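The piece was called Fumov, it was for flute, viola and one very nervous percussionist, and the percussionist was me. I'd said yes in June because the composer asked me on the stairs and I can't say no to anybody on stairs. Then the part came in the mail. Page one had 45 bars of rest and a single stroke on the tam-tam, marked "as if remembering."

Remembering what? I called Sandamali, who was playing viola, and she told me to quit reading the words and count.

So I counted. I counted on the bus and I counted in the shower, and I got so good at it that I'd reach bar 45 in the middle of dinner and put my fork down really, really gently. My sister thought I was mad at her.

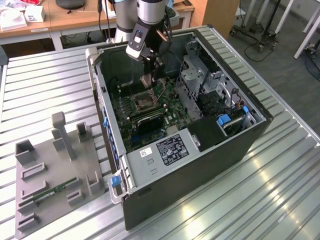
Bar 31 is the one to watch, Khang Hứa told me when I finally got him on the phone. He'd played it once up in Emberg and come in early, because the flute does a little run there that sounds exactly like an ending, and then of course it isn't one, and you're standing there with your arm in the air. Did I have a big arm? he wanted to know. A big arm was worse.

I have a pretty big arm.

We did it at Navaratnam Hall, which has 342 seats and a radiator that knocks in a tempo of its own (slower than ours, thank goodness). Sandamali wore her green shoes for luck. The flute started way under the speed we'd rehearsed – and I mean way under – and I remember thinking, okay, fine, more time to count.

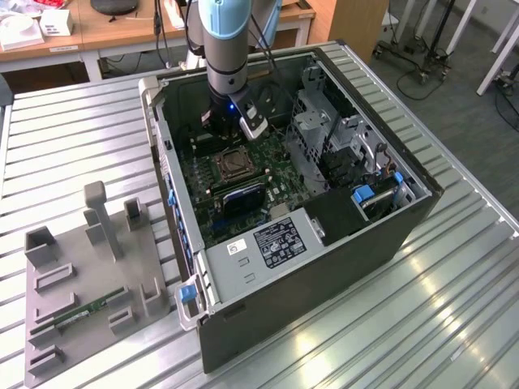 Then the run came, and oh, it really did sound like an ending! Every muscle I own wanted to swing. I stood on my own left foot to keep still. Thirty-two. Thirty-three. Somebody in the second row unwrapped a cough drop over the whole of thirty-eight, and Sandamali's bow got so quiet I had to watch it to know she was playing.

At 45 I lifted my big arm and brought it down as softly as I knew how, and I swear I was thinking about my sister across the table, waiting for me to pick up my fork.

Contact | © Gullden Stories | Back to top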